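Cómo depurar una secuencia de apilado con Penry sin perder la tarde

Esta guía da por hecho que ya tienes el brazo calibrado, Penry instalado y una fe razonable en la humanidad. Las tres cosas se resienten por el camino. Si todavía no has pasado por la calibración, vuelve a la página anterior.

Vamos a encadenar dos habilidades, coger ficha y soltar ficha, hasta formar una pila. El planificador es Borley; Penry registra lo que hace y te lo enseña después con la frialdad de un extracto bancario.

Paso 1. Define la altura de la pila como variable

Parece de primero, pero medio mundo escribe la altura a mano en el punto de entrega y luego se pregunta por qué la segunda ficha entra en la primera como si fuera mantequilla. Abre la secuencia, crea el parámetro altura_pila y súmale el grosor de una ficha tras cada entrega confirmada. Confirmada por percepción, no por optimismo.

Paso 2. Baja la velocidad en el último tramo

Divide la aproximación en dos: el tramo largo a velocidad normal y los últimos 40 milímetros al 9 por ciento. Es desesperante de ver. Ve a por un café. Las fichas de madera pesan poco y cualquier roce lateral de los dedos desmonta lo que ya estaba hecho.

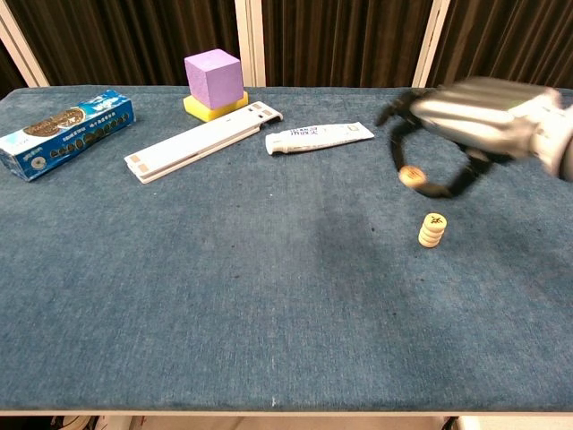
Al terminar el descenso, espera 700 milisegundos antes de abrir los dedos. Con menos, el controlador todavía está corrigiendo la posición y la ficha sale con un empujoncito de regalo. Con más, no ganas nada salvo canas.

Paso 3. No te fíes del detector de fichas

El modelo que trae Borley distingue bien los objetos grandes. Con discos pequeños y claros se pone creativo, sobre todo si tienen un carácter grabado en la cara superior. Exige que la misma detección aparezca en 6 fotogramas seguidos antes de darla por buena:

detecciones_minimas = 6
descartar_si_oculta = true

La segunda línea importa más de lo que parece. Si la propia mano tapa una ficha, el detector la da por desaparecida y el planificador, muy servicial, se pone a buscarla por el resto de la mesa. Con el descarte activo conserva la última posición conocida hasta que la mano se aparta.
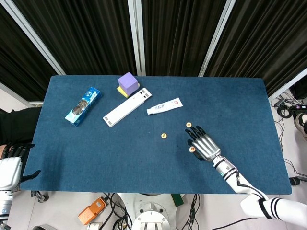
Para comprobarlo, abre la traza en Penry y activa la capa de oclusiones. Cada ficha debe mantener su identificador aunque la mano le pase por encima. Si ves que el 2 se convierte en el 5 y luego vuelve a ser el 2, sube el radio de asociación poco a poco y repite.

Paso 4. Guarda las trazas que fallan

Las buenas bórralas sin pena, que ocupan disco y solo sirven para presumir. De las malas, exporta la traza completa junto con el archivo de configuración. Penry no los empaqueta juntos por defecto, decisión de diseño sobre la que prefiero no extenderme.

Si la secuencia se queda colgada en "esperando entrega", mira primero si altura_pila se ha reiniciado al recargar el proyecto. A mí me costó un domingo entero. La versión siguiente de Borley avisa en el registro, en gris clarito y sin sonido.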